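Wornholm Student Robotics Program - Frequently Asked Questions
Last updated November 20, 2022

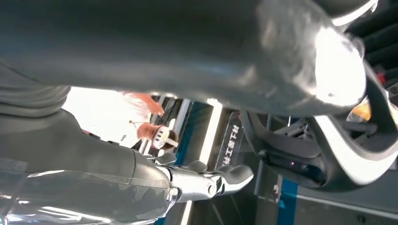
The following answers apply to the Ernthorpe and Rotville campuses. Students should read them with their parent or guardian before submitting an enrolment form.

Who may join the program?
Any student enrolled in Years 9 to 12 at either campus may apply. Previous experience with programming or electronics is not required. Students new to the subject are placed in the introductory stream for their first term.

What is the difference between the class and the competition team?
The class is an elective and is assessed in the same manner as other technology subjects. The competition team is a club activity and carries no academic credit. Students may take part in both, provided their other coursework is up to date.

What is the Kurek Project?
The Kurek Project is the major work for senior students. Each group programs a robotic arm and hand to complete a set handling task, keeps a logbook and presents its results in June. The task is released at the start of the project and is the same for both campuses.

How is the project marked?
The project is marked out of 100. The logbook and the demonstration are marked separately, and both must be submitted. A group whose robot does not complete the task may still pass if its logbook shows sound testing and clear records of changes.

How large are the groups?
Students work in groups of 2. Requests to work with a particular partner are considered but cannot be guaranteed.

What does the program cost?
The class is covered by general school fees. Competition team members pay a levy of $200 per year, which covers registration and shared parts. Travel is charged separately. Families who have difficulty meeting the levy should contact the office - all such requests are confidential.

What safety rules apply?
Students must complete the safety induction before using any powered equipment. Closed shoes are required and long hair must be tied back. Arms may be run only when a staff member is present.

May students take equipment home?
Controllers and laptops may be borrowed overnight with a signed form. Arms, hands and batteries remain on campus at all times.

Whom should I contact?
Enrolment and fees: Teresa Tokarz, Program Coordinator
Project and competition matters: Dariusz Wróbel, Senior Instructor
Messages for either may be left at the front office of each campus.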